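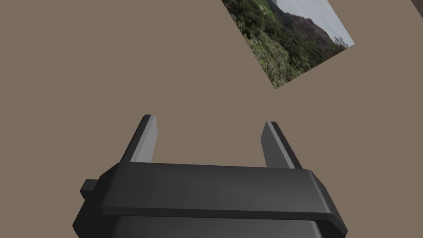

Fundham, September

The Wirnley local paper now comes out once a month, down from weekly, and the editor's column blames the internet, the council and people like me who read it in the café. I have taken out a subscription out of guilt. So have 400 others, apparently, and we all have the same trouble, which is what to do with the things.

Clippings first. Cut them on the day or you never will. Newsprint goes the colour of tea if it's left on a windowsill, so keep it flat in a folder, in a drawer, away from sticky tape. Tape is the enemy. I have a report of my own cycling proficiency test held together by two brown stripes and a smell.

Old copies do a decent job on windows with a splash of vinegar, though you will want gloves, or you'll leave the headlines on the paintwork. Scrunched up in damp boots they want changing after an hour or two. The glossy property supplement soaks up nothing at all – use it to line the shed shelves, where the asking prices can frighten the spiders.

As for the digital edition, print anything you care about. The paper's last website vanished overnight and took 34 of my published letters with it. 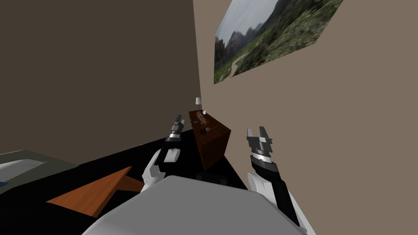
Dwynwen Voyle writes that vinegar is a waste of good vinegar, plain water does the glass just as well, and that she remembers several of those letters and thinks the website may have had its reasons.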